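The gripper was fine, the clock was lying

I lost most of August to a delay of 45 milliseconds. I would like that time back, but since I'm not getting it, you get a blog post.

Some background for anyone who wandered in from the sourdough entries. I work on the software for a two-armed robot. My part sits between the piece that looks at the world (Vollach, written by Syafiqah Lau) and the piece that moves the motors (Drurnero, older than my time here, author disputed). Mine is called Ban. It takes a list of things Vollach believes are nearby, picks one, plans a path for both arms that doesn't run them into each other, and hands the path down. When everything works, people congratulate Vollach. When it doesn't, they come to my desk.

The complaint this time was that the arms were missing. Reach for a thing standing on the floor, close the fingers, get air. It happened on one reach in six or so, which is the worst rate a bug can have. Too often to ignore, too seldom to catch while you're staring at it.

My first theory was calibration, because it is always my first theory. Dong-hyun Sun and I redid the hand-eye calibration on both sides, which takes a full afternoon and a checkerboard that must be held flatter than any human being can hold a checkerboard. The numbers got slightly better. The misses stayed the same.

My second theory was Vollach. I wrote Syafiqah what I thought was a tactful message. She replied with a folder of plots and no words. I opened a few of the plots and withdrew the theory.

Third theory: the planner. This one hurt, so I put it off for a week by cleaning up log messages. Then I wrote a replay tool, which I should have done on day one. It takes a recorded run, feeds the same detections into Ban with the motors disconnected, and draws the planned path over the path the joints reported. I ran all 1,798 recorded reaches through it over a weekend. The plans were good. A little timid near walls, but good. They ended where Vollach said the object was, every time.

So Vollach knew where the thing was, Ban planned to go there, Drurnero went where Ban told it, and the fingers shut on nothing. I went for a walk.

What I had failed to plot was when. Each detection carries a timestamp, and Ban uses it to look up where the arms and the head were at that moment, so it can turn "left of the middle of the picture" into a spot in the room. If the head is still, a wrong timestamp costs you nothing. If the head is turning, a wrong timestamp puts the object somewhere it isn't, by an amount that depends on how fast you were turning. My replay tool trusted the same timestamps, so it cheerfully agreed with the bug.

The camera driver had been stamping pictures when they arrived, instead of when they were taken. Usually the gap was small. When the machine was busy, it went up to 45 milliseconds, and the machine was busiest while planning for two arms at once with the head swinging around to look for the next target. In other words, it broke when I ran my code.
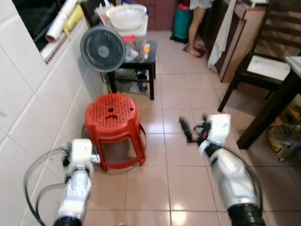 Moketgate Robotics | Manipulation Software Team

A red plastic stool was my test target through all of this, and I have come to hate it. It looks like a gift to a perception system. Bright red, standing on a pale floor, nice round seat. Then you notice that the seat is full of perforations, that you can see between the legs to whatever is inside, and that there is a basin and a fan on the little table behind it. Depth readings go straight through the holes and come back with news of somewhere else. The room is narrow as well, so the right arm has to swing in at an angle with furniture on its side, and Ban spends a lot of effort on elbows.

The fix for the timestamps was 16 lines. Si-eun Shim reviewed it and asked why it needed a test. Then she read the bug report and asked why it had only one test. There are now several, including one that spins a pretend head at top speed and checks that a pretend stool stays put.

I also changed two things in Ban while I was in there. It now refuses any detection taken while the head is moving faster than a set limit, and takes another look once things have settled. And it compares the last two sightings of an object before committing, so that if the stool seems to have hopped sideways between pictures, it waits. Maya Yammine says this makes the robot look thoughtful. Bo-ram Seok says it makes the robot look like me in front of a vending machine.

Still on my list: the timidity near walls, the log messages I made worse, and a proper clock sync between the head computer and the base. I told everyone I'd have that last one done by Friday. I didn't say which.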